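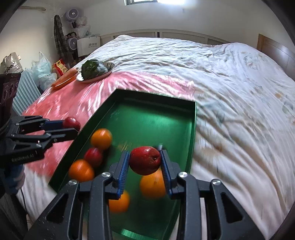
Samel brings its winter fruit boxes to Hallirgate

HALLIRGATE, 2020-12-20 — Samel, the family-run grocer that has been feeding folks in Ashby for longer than most of us care to remember, is delighted to share that its winter fruit boxes will now be delivered to homes all over Hallirgate. Orders are open today, and the first boxes go out in February.

The idea grew out of a small trial in Ashby last winter, when 369 households signed up for a weekly box and a good many of them wrote to ask whether a sister, a grandfather or an old neighbor over in Hallirgate could have one too. We read every one of those letters, and we're so pleased to finally be able to say yes!

"My mother kept a bowl of fruit on the table all winter long, and you were never asked to wait until after supper," said Trefor Morgan, owner of Samel. "I'd love for every kitchen in town to have a bowl like that, and if we can carry it to the door for you when the sidewalks are icy, so much the better."

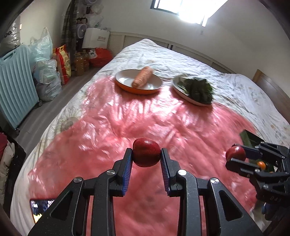 Red fruit, a winter favorite.

Boxes will be packed at the Pamix warehouse, where Samel has taken on extra room and hired 5 new packers for the season. The company expects to send out 2000 boxes before spring — a big number for a little store, and one we're a bit nervous and very happy about. What goes in will change from week to week with what the growers have ready, and customers can leave a note if there's something they'd like left out.

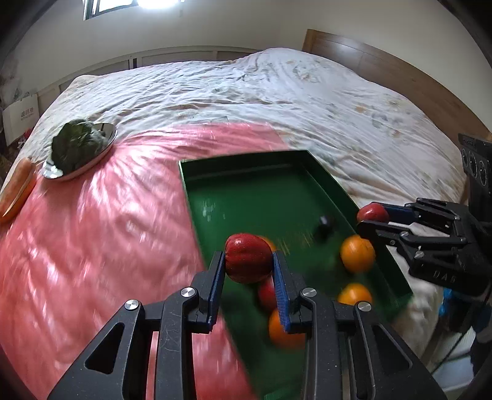 How to order

Call or stop by the Ashby store, or fill out the form on the Samel website. The first 40 Hallirgate households to sign up will have their delivery fee waived through the end of the season.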